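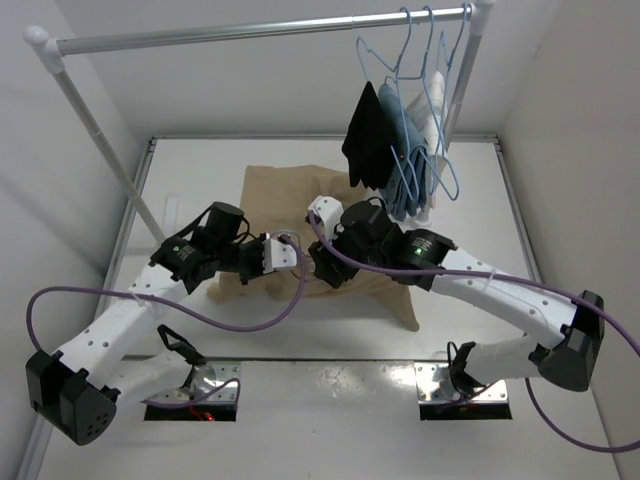 Ronico, the hall that hosts the Drurnix winter arts weekend, will open its next program in January with 18 performances and a costume exhibit. The production manager, interviewed by phone, said planning starts with storage and moves to the stage afterward. "Costumes take more floor space than sets," the manager said. "We allow one rail per act." Short tabletop racks, with a silver rail held at the ends by white plastic connectors and light blue hangers pushed to the right, are enough for a small act. Larger groups get full-height units.

The main hall seats 238. Last season the weekend used only the lower level, and the manager said the balcony will be open this time. "The sight lines from the back row were measured again. We removed two speakers and hung the others higher."

Music is set for the first evening, with the Ghauri ensemble playing a 40-minute set. Dance and spoken word follow the next day. Changeovers are fixed at 13 minutes. "That covers microphones, floor tape and a line check," the manager said. "It does not cover a piano move, so the piano stays where it is."

Tickets will be sold at the Panar box office and at the door. Asked about parking, the manager said the north lot will be reserved for performers until the last load-out.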